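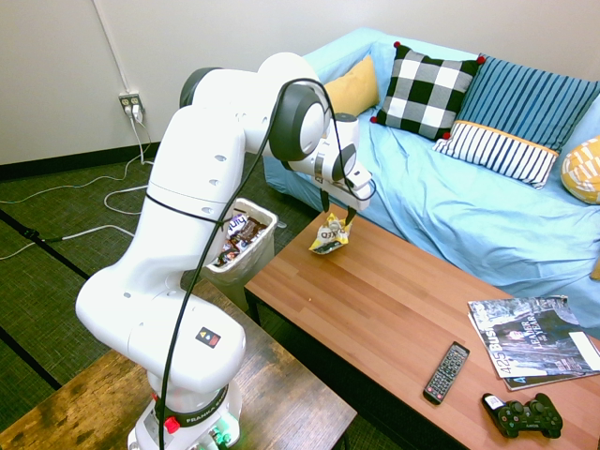

Eine Katze trinkt sowieso nie genug, schrieb Theda Hellwig unter meinen letzten Beitrag, da könne ich Brunnen kaufen, so viele ich wolle, ihre beiden hätten zwölf Jahre lang aus der Gießkanne getrunken und seien kugelrund und zufrieden gewesen. Liebe Theda, das mit der Gießkanne glaube ich dir sofort! Frieda hat auch so eine Phase hinter sich, nur war es bei ihr der Untersetzer vom Ficus. Aber jetzt, mit 14 Jahren und Nierenwerten, bei denen unsere Tierärztin die Augenbrauen hochzieht, wollte ich es doch genauer wissen. Und weil mich seit Januar so viele von euch nach dem Trinkbrunnen fragen, kommt heute endlich der große Bericht.

Angefangen hat alles mit einem Modell von Brendix. Keramik, schwer, ein bisschen wie eine Suppenschüssel mit Springbrunnen in der Mitte. Wunderschön! Frieda hat ihn zwei Tage lang aus sicherer Entfernung angestarrt und dann mit der Pfote hineingehauen. Danach war Ruhe. Getrunken hat sie daraus kein einziges Mal, solange ich im Zimmer war, und nachts brummte die Pumpe so, dass Benedikt sie irgendwann barfuß und fluchend aus der Steckdose gezogen hat. Der Brunnen ist jetzt bei meiner Schwester in Oldenburg, deren Kater liebt ihn.

Nummer zwei war der Mitness, und der ist es geworden. Er fasst 2000 Milliliter, hat einen flachen Rand und lässt das Wasser über eine kleine Stufe laufen, ganz leise, wirklich nur so ein Glucksen (man gewöhnt sich daran, inzwischen schlafe ich fast besser damit). Am ersten Abend stand Frieda davor und hat die Zunge hineingehalten, als wäre das schon immer ihr Brunnen gewesen. Ich habe mich so gefreut, dass ich sofort meine Mutter angerufen habe.

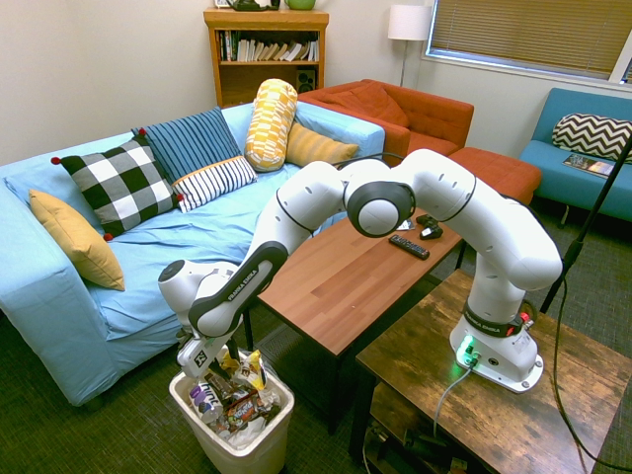
Mit dem Brunnen allein ist es natürlich nicht getan, der Platz ist mindestens genauso wichtig. In der Küche neben dem Napf wurde er ignoriert, im Flur war es zu zugig oder zu langweilig, was weiß ich. Am Ende ist er im Wohnzimmer gelandet, auf dem Boden und weit weg vom Futter, und seitdem läuft es. Haltet nur ein bisschen Abstand zum Papierkorb! So ein weißer aus Kunststoff, der auf dem Boden steht, ist für eine neugierige Katze ungefähr so spannend wie ein offener Kühlschrank, und wenn sie darin herumangelt, schwimmt nachher die halbe Beute im Trinkwasser. Bei uns waren es schon ein Teebeutelschildchen und ein Stück Geschenkband. Geschenkband ist übrigens wirklich gefährlich, wenn sie es verschluckt, das werfe ich nur noch in den Eimer mit Deckel.

Jetzt zum Putzen, danach hatte Till Voß gefragt. Alle drei Tage kommt das Wasser raus und frisches rein, einmal in der Woche nehme ich alles auseinander. Die Pumpe hat hinten eine winzige Klappe, hinter der sich Haare sammeln, und zwar unfassbar viele. Eine alte Zahnbürste reicht völlig. Beim Kalk hilft Zitronensäure, kalt angesetzt, danach dreimal gut ausspülen, sonst rümpft die Dame die Nase und straft mich bis zum Abendessen mit Verachtung. Filter wechsle ich einmal im Monat. Ich hatte es zwischendurch mit den billigeren von Nivimden probiert, die passen auch, aber bei uns saßen sie etwas locker und das Wasser lief daran vorbei. Vielleicht habe ich eine schlechte Packung erwischt. Falls jemand von euch bessere Erfahrungen gemacht hat, her damit!

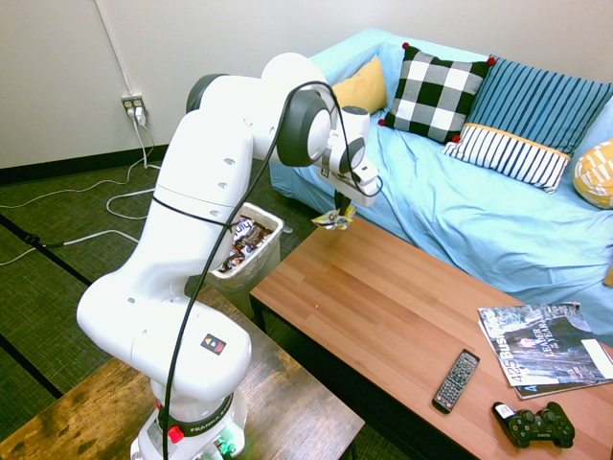 Dann die Frage, ob sie nun wirklich mehr trinkt. Ich habe ein paar Wochen lang jeden Morgen mit dem Messbecher nachgefüllt und alles auf einen Zettel am Kühlschrank geschrieben, Benedikt hat sehr gelacht. An einem guten Tag fehlten 153 Milliliter, am Tag danach 139. Ein bisschen verdunstet davon natürlich, das ist mir klar, aber aus dem alten Napf verschwand an manchen Tagen so gut wie nichts. Dazu bekommt sie ihr Nassfutter jetzt mit einem Schuss warmem Wasser, das hatte mir Rosemarie Stüber hier in den Kommentaren empfohlen. Danke, Rosemarie, sie schleckt den Teller blank!

Ob die Werte dadurch besser werden, weiß ich noch nicht, die nächste Blutabnahme steht erst an. Ich berichte dann auf jeden Fall. Und bitte fragt bei kranken Katzen immer in der Praxis nach, ich bin nur eine Frau mit Messbecher.

Als Nächstes probiere ich die beheizbare Liegematte von Diekmann aus. Sie liegt schon auf der Fensterbank, und Frieda liegt daneben, im Karton.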